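May 22, 2018

Up at six to look at the screen, which I have promised several people I no longer do. Trerura down again. I bought it in the spring of last year on the strength of a drill result and a very handsome map, and it has been teaching me about patience ever since. I hold more of it than I would admit at dinner. The announcement came through before my coffee did: another extension on the feasibility study, and a sentence thanking shareholders for their continued support. I don't recall being asked.

Vikudell went the other way, up 7 percent on no news whatsoever. I sold mine two weeks ago, naturally. I wrote at the time, on this very page, that the easy money had been made, and I stand by that, as someone else is now making it.

Spent the middle of the morning on the spreadsheet. It has 3 tabs: what I own, what I should have owned, and dividends. The third one is short. I found I had counted the Kashyap payment twice back when I did the half-year, so I am $626 poorer than I was at breakfast without a single trade being placed. Moved some columns around until I felt better. Changed the font.

Pao-chu Ko rang at eleven to ask whether I was going to the Florent meeting. She has been in Florent since it was a shell with a post office box, and she goes every year for the sandwiches and to ask one question about executive pay. I said I'd go if she drove. She said she'd drive if I stopped talking about copper. We left it open.
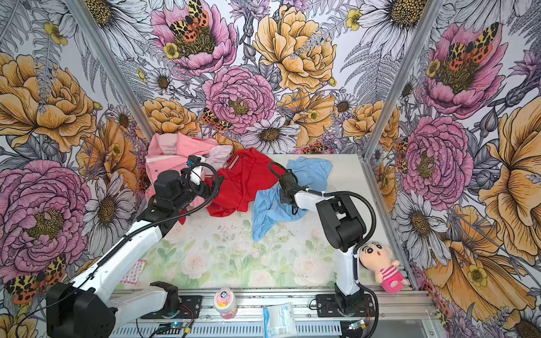
White arms, black grippers, and a heap of clothes against floral wallpaper.

After lunch I read the Florent annual report properly, meaning from the back. The notes are where they keep the furniture they don't want visitors to see. Note 2 says the chairman's brother-in-law leases them the office, on commercial terms. I have never read of a lease to a brother-in-law on any other kind. The front half has a letter, a graph with no numbers on the left-hand side, and the word "momentum" on most pages. Cash is down. "Well funded" has become "adequately funded," and I have been at this long enough to know what comes next. It comes at a discount, usually with a free option attached, and I usually take it up.

Thought about selling half. Put the order in, looked at it, took it out again. Went and watered the tomatoes, came back, and the price had dropped a cent, so now I couldn't sell on principle. I am aware this isn't a strategy. I had a strategy in January and it is written on a card in the desk drawer, under the stapler, and it says to cut losers early.

Trerura finished a touch above its low, and I was more pleased by this than a grown man should be. Base metals are supposed to be firmer overnight. I will not be checking.

Later. Checked. Copper flat, nickel up a little, and I don't own any nickel. Rang Pao-chu back and told her yes to Florent, and that I'd keep off copper until we got to the parking lot.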